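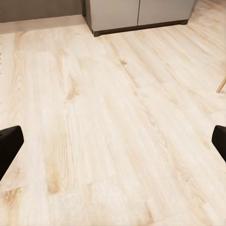
2023-03-06

Sourdough trials for the Clurnden bread, continued from the last page. Morven Semple was away, so I did all the mixing by myself and her notes are missing for this batch. I will ask her to check my numbers when she is back.

## Flour

We opened the new sack from Ostapchuk. It is their stoneground wheat, and it drinks more water than the old one. At the same hydration the dough felt tight after the first mix, and I could not stretch it to a window without tearing. I added 33 g of water to the second bowl only and left the first bowl as it was, for comparison. After the rest, the second was much nicer to handle. The first stayed stiff until shaping.

I want to repeat this with the Steltville flour before I blame the sack. Perhaps the room was also guilty, the heating was off in the night and the starter was slow in the morning. It needed four hours to come to the top of the jar, where in July it overflowed while we had lunch.

## Salt

I kept it at 10 g per bowl. Arsen Tymoshchuk thinks this is too little, and he may be right about the taste, but I don't wish to change two things on one day. He has promised to bring the scale with the finer reading. Ours jumps between two values when the door opens, and I had to weigh the salt again for the first bowl.

## Proving

Both bowls had the same folds at the same times. I put the shaped loaves in the cold cupboard with cloths over them. One cloth stuck badly, I had used plain wheat flour for dusting. Rice flour next time, there is an open bag behind the oats.

A question I could not answer: is the sour smell of the first bowl from the dough or from the bowl itself? It is the old plastic one with scratches. I have washed it two times and left it open to the air.

For the break I looked into what we have to drink, and I still prefer tea with this kind of work.

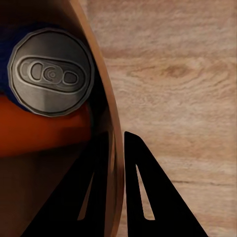 ## Baking

First loaf: pale at the sides, good colour on top. The cut opened only at one end. The crumb is close near the base, with a big hole under the crust which I think is my bad shaping.

Second loaf: wider, flatter, better crumb. The crust became soft after one hour on the rack. I would bake it longer with the lid off.

The recipe from the Cirnimum booklet asks for a much hotter start than our oven can give, so its times are not useful for us. I copied them inside the cover anyway.

To do: feed the starter tonight, find the second thermometer, keep a slice of each loaf in paper for Morven.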